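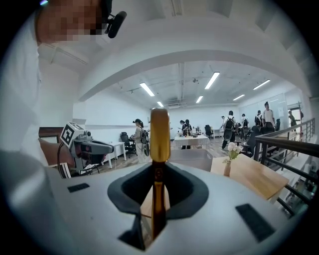
Page 2 of 30

DRARKHAM BUILDING SERVICES
Facilities Support Log, Upper Floor

Ticket: 212
Opened: July 14, 2019
Location: Upper floor, open area and stair head
Category: Lighting, air conditioning, furniture layout
Priority: Normal
Status: Open, awaiting contractor

Summary of request
The tenant, Plinura, reports that the fluorescent lighting over the open area flickers at intervals during the afternoon, and that air from the ceiling-mounted air conditioner does not reach the desks. The tenant also asks for a ruling on where chairs and small tables may stand in relation to the stairs.

Entry 1. Received
The request was logged by the service desk and acknowledged the same morning. The tenant states that the flicker affects all fittings together and stops without any action at the wall switch. No tripped breaker was reported. The floor remains in use, and no area has been closed.

Entry 2. Lighting
The wall switch was tested and operates normally. The fittings were switched off and on three times, and the flicker did not occur during the visit. Connections at the switch plate were inspected and found tight. A fault common to all fittings points to the supply or to the shared control, so the replacement of individual tubes is not recommended at this stage. The matter has been referred to Asevico, which holds the electrical contract for the building.

The tenant is asked to note the time of each occurrence and whether the air conditioner is running. These notes should be added to this ticket and not submitted as a new request.

Entry 3. Air conditioning
The filter was removed, cleaned and refitted. It carried a moderate amount of dust. The louvers had been set to their narrowest position and have been returned to the normal setting. Airflow at the desks improved after the adjustment. The exposed ducting was inspected from floor level only. Inspection at height requires a ladder permit and will be combined with the electrical visit.

Entry 4. Furniture and circulation
The building plan calls for a clear path of 150 cm at the head of the stairs. Office chairs should be returned to their desks after use. Groups of people often cross this floor together, and loose chairs narrow the route between the tables and the glass partition.

The light wooden table with the vase of flowers may stay on the stair side of the room, provided that it does not enter the marked path. No items are to be hung from or rested against the metal stair railing. The table with the white tablecloth may also remain. The tenant should confirm that no extension cord runs beneath the cloth.

Entry 5. Materials
One replacement filter has been ordered under the Fiore supply account. The cleaned filter will remain in service until delivery.

Outstanding actions
Asevico: examine the lighting supply and shared control.
Building Services: inspect ducting at height; fit the new filter.
Plinura: record flicker times; confirm cord arrangement.

Next review: September, or on receipt of the contractor's report, whichever is earlier.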